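We use cookies to remember your settings and to count visits. By continuing to read you accept this. Accept | Settings

The metal bin, and how I finally sorted the offcuts

2019-10-02

I have written before that I am not a tidy person by nature. My mother was tidy, my sister is tidy, and I am the one who keeps a piece of string because it is a good piece of string. When we moved to Lurska I promised that the small workroom behind the kitchen would be different. It was different for one summer. After that the floor went under.

The biggest problem was wood. I make small things, mostly toys and shelf pegs and once a very bad stool, and every one of them leaves short pieces behind. I painted many of them too, because I had two tins of paint left from the garden bench, one red which dries more like brown, and one green, quite dark. So I had painted pieces and unpainted pieces, long and short, in cardboard boxes, in a bucket, and on the windowsill where the cat wants to sit.

In October I decided to do it properly. I want to write down what I did, partly for those of you who asked after my last post, and partly for me, as I will surely have to do it again.

Everything on the floor first

I took all the boxes and turned them over on an old sheet. My advice is to close the door before you start. It looks terrible, and if somebody sees it they will want to discuss it with you. I found a chisel I had replaced twice, a bag of screws of 16 mm which I had looked for the whole spring, and a spoon.

Then I made piles. Pieces shorter than my thumb went directly to the stove box. This was difficult. A short piece of beech is still beech, and I argued with myself over several of them. Pieces with a crack went the same way. What remained was mostly good, and it was less than I feared.

Cardboard is not your friend

For years I believed a cardboard box is free and so it is the best box. But our workroom is a little damp at the outside wall, and the bottom of a box becomes soft without telling you. One of mine opened when I lifted it, and I had forty seconds of wood falling on my foot.

I tried also plastic crates. They are light and they stack well, but mine were thin and the corners split in the cold. A neighbour gave me a basket, which was beautiful and collected sawdust in every hole. I gave it back with thanks, with onions in it.

So I began to look at metal. My friend Deepak Ahuja has used metal bins for years, and he was patient with my questions. He told me to look for sides that lean outward. With straight sides your knuckles meet the wall each time you take something from the corner, and with leaning sides the hand comes in easily. I had never thought about it, but after he said it I noticed it in every container in my house. My favourite salad bowl has it. The drawer I hate does not.

He also said not to pay for shine. A new bin is shiny for one week. Then the wood scratches the floor of it, and after this it looks the same as the old one which cost half. I bought mine used from Khurana, a yard on the road out of town where they sell shop fittings and parts of kitchens, and I carried it home on the bus. The driver said nothing, but he looked at me in the mirror – more than once.

What I like in a bin, now that I have opinions

It should be wide and not too deep. In a deep bin the pieces at the bottom are there for ever. If I can see the floor between the pieces, I can choose one without moving all the others, and I do not make the noise which brings my husband from the next room.

It should be heavy enough to stay where I put it. And it should stand on the table, at the height of my elbows. I kept everything under the bench for years and I bent down perhaps a hundred times in a day, then complained about my back to people who had not asked.

With the painted pieces I was strict. Only red-brown and dark green together, only the long ones, and only a few at one time. The rest wait on the shelf until these are used.

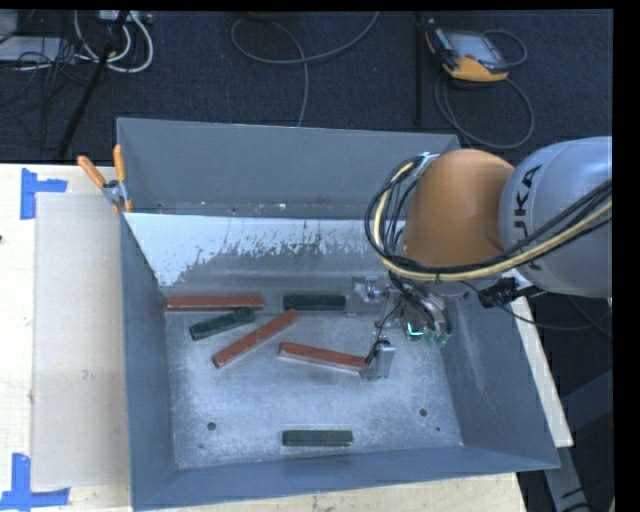
Small corrections after two weeks

I still do not lay the pieces parallel. Fitzgerald Zamora wrote to me under the last post that blocks should lie all in one direction, like bread in a bakery. He is right, I am sure, and his workshop is certainly nicer than mine. But I throw them in when I am tired, and with only a few of them it does not matter so much.

The scratches do not disturb me. I wipe a metal floor with a dry cloth and the dust is gone, and with cardboard I could never do this. If you have fresh paint, let it dry for some days before you put it on metal. I did not, with one piece, and it stuck – I had to push it off with a spatula from the kitchen.

The unpainted wood is still in its crates. For this I want something longer, and I go back to Khurana next week to look. The spoon is washed and again in the drawer.

Recent posts

A shelf peg that does not turn
Two tins of paint and one garden bench
The very bad stool, part 2
Moving to Lurska: what we should have left behind
Onions in the cellar, second winter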